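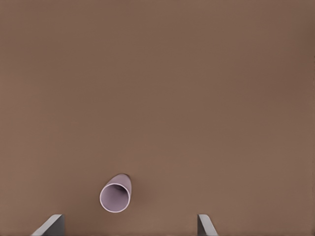

第4回 設備導入計画と予算編成――把持作業セルを題材として

2018年5月29日
担当:Estela Toledo(Orellana校 生産設備計画論)
印刷する | メールで送信

1.本回の位置づけ

前回までは、設備投資の評価指標と減価償却の扱いを取り上げた。本回では、二指グリッパを備えたロボットによる卓上把持作業を対象とし、要求仕様の整理から予算書の作成までを扱う。対象とする作業は、作業面に横倒しになったカップを把持し、所定の位置に立てて置くというものである。動作としては小規模であるが、見積りに必要な論点はおおむね含まれている。

2.作業条件の記述

調達に先立ち、作業条件を文章で記述する。機種名から書き始めた仕様書は、後の比較検討に耐えないことが多い。記述すべき項目は次のとおりとする。

(1)対象物の形状、外径、肉厚、質量および表面の仕上げ
(2)対象物の初期姿勢(直立、横倒し、開口部の向き)
(3)作業面の寸法、色および反射の程度
(4)把持後の動作と完了の判定基準
(5)一時間あたりの処理数と許容失敗率

冒頭の図では、淡い紫色のカップが茶色の作業面に斜めに横たわり、開口部は手前左を向いている。二本の指は開いており、カップには触れていない。この状態から、縁を挟むか胴を挟むかによって、必要な開き幅も指先の形状も異なる。縁を挟む場合は一方の指をカップの内側に入れるため、指先の厚みが制約となる。胴を挟む場合は、底に向かって細くなる形状に対し、滑りを抑える指先材の要否を検討する。カップは開き幅の中央より左に寄っているので、接近に先立つ位置合わせも動作時間に算入すること。

3.シミュレーションの費用区分

図はシミュレーション環境で描画したものである。本講では、実機の発注前にシミュレーションで到達範囲と把持姿勢を検討することを標準の手順とする。この段階の費用は、設備費に含めず「事前検討費」として独立に計上する。内訳は、ソフトウェア使用料、計算機の使用料、対象物モデルの作成工数および担当者の教育費である。

ただし、シミュレーション上の把持結果のみを根拠として、実機の許容失敗率を定めてはならない。摩擦係数、指先の摩耗および照明条件の差については、実機試験の費目を別に設ける。

4.演習事例:Gikilard工場の導入計画

Gikilard工場では、食器の仕分け工程に把持作業セルを一式導入する計画を立てた。計画書の作成者はBarry Treloar氏である。予算の上限は3943(単位:千円)とし、対象品種は109、検収試験は品種ごとに60回の把持とされた。

当初案には、次の問題が指摘されている。

・予備の指先部品が計上されていない。
・作業面の変更に伴う照明の再調整費がない。
・検収試験の工数が「据付費」に一括され、内訳を確認できない。
・保守契約の開始日が検収日より前に置かれている。

修正案では、検収試験を独立の費目とし、対象品種のうち形状の近いものを群にまとめて試験数を減らした。群分けの基準は開口部の外径と胴の傾斜である。なお、Tretimville工場の既設セルから架台を転用する案も検討されたが、作業面の高さが合わず見送られた。

5.予算書の様式

予算書は次の順に記載する。

A 事前検討費
B 本体(アーム、制御装置)
C 把持部(グリッパ、指先部品、予備品)
D 周辺(架台、作業面、照明、カメラ)
E 安全対策(柵、停止装置、リスクアセスメント)
F 据付・調整
G 検収試験
H 教育・保守(初年度)
I 予備費

各費目には、見積りの根拠、有効期限および担当部署を付記する。根拠が口頭の回答のみである場合は「未確定」と明記し、合計欄では確定分と分けて示すこと。

6.日程計画上の注意

年度末の3月に検収を予定する計画では、据付の遅れがそのまま会計処理の問題となる。納期は出荷日ではなく検収完了日から逆算し、指先部品の再製作に要する期間を一回分見込む。把持部は本体より納期が短いことが多いものの、対象物の見本を業者に渡す時期が遅れると、この利点は失われる。

7.課題

冒頭の図の作業を対象として、費目CおよびGの見積り要求書を作成しなさい。把持箇所を縁とする案と胴とする案の双方について記載し、いずれを採るかの判断に必要な試験項目を示すこと。Jundport版の様式を用い、配点は100点とする。提出先は講座事務室とする。

このサイトでは、利便性の向上のためクッキーを使用しています。閲覧を続けることにより、クッキーの使用に同意したものとみなされます。

印刷する | メールで送信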